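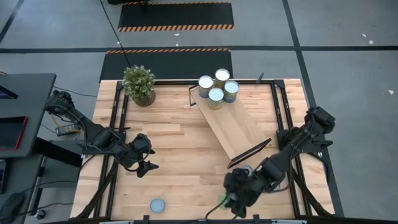
Can I keep a potted plant on an oiled table top?
Yes, you can, but the pot should have a saucer under it. A woven pot, like the brown one near the corner of this wooden top, can let water through to the planks. Please lift it every 7 days and wipe the wood below.

Which oil do you recommend?
We use Jundus hard oil, natural colour. One tin of 420 ml is enough for two coats.

Do you deliver to Mumholm?
Yes, also to Forkbridge. Delivery is free for orders over $449.

Who can I ask about a damaged top?
Please write to Ihor Kuzmenko at our workshop and attach your order number.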